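Mallevow Table Care: Frequently Asked Questions 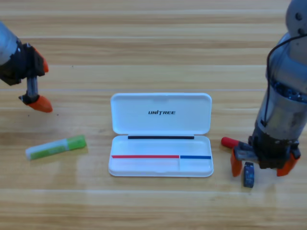
Light wooden tabletop with pale tan and honey-brown stripes.

Last updated May 5, 2020

Is it normal for the boards in my top to be different colors?
Yes. Each top is glued up from several boards, and we don't stain them to match. Some customers want an even color. If you do, tell us before you order and we'll quote you for a painted top.

Will the color change over time?
It will get darker and a little yellower, mostly in the first year. Move lamps, trays and placemats now and then during those months. A pale ring left by a lamp base usually evens out once the spot gets light, but it can take all summer.

How do I clean it day to day?
Wipe with a damp cloth, then a dry one. A drop of dish soap in the water is fine. Don't use glass cleaner, bleach, vinegar or anything with grit in it. Melamine sponges will dull the finish.

Something hot left a white mark. Is the table ruined?
Probably not. White marks are moisture trapped in the finish. Leave it overnight first. If it's still there, lay a dry cotton cloth over it and pass a warm iron across for a few seconds at a time, with the steam turned off. Black marks go deeper and need sanding.

How often should I oil it?
Only tops sold with an oil finish need oil. Check the label under the top: an "O" after the model number means oil, an "L" means lacquer. Oil twice in the first year, then once a year. Put on a thin coat, wait 10 minutes and wipe off everything that hasn't soaked in.

What should I do with the oily rags?
Lay them flat outdoors until they are stiff, or soak them in water and put them in a lidded metal can. Rags wadded up in a trash can may catch fire by themselves.

A seam has opened up near one end. Should I fill it?
Please wait. Small gaps often show up when the heat is on and close again by August. Filler put into a winter gap gets squeezed out or pushes the boards apart. If you can slide a credit card into the gap, send us a photo.

Can I tighten the legs myself?
Yes, with the 4 mm hex key that came in the box. Stop when the bolt is snug. The slotted holes in the rails are there so the top can move, so please don't add screws.

Do you refinish older tables?
We refinish Lenz and Terkar models at the shop. The wait is about six weeks. We no longer service the Brinero, but Tamsin Ferreira in the parts office can still supply its feet and leg bolts.

What is covered under warranty?
Split boards, failed glue joints and broken hardware. Scratches, heat marks, water damage and color change are not covered. Tables kept outdoors or in an unheated garage are not covered either.

Who do I contact about a repair?
Write to Ragnvald Lindqvist at the repair desk with your order number and two photos, one close up and one of the whole table.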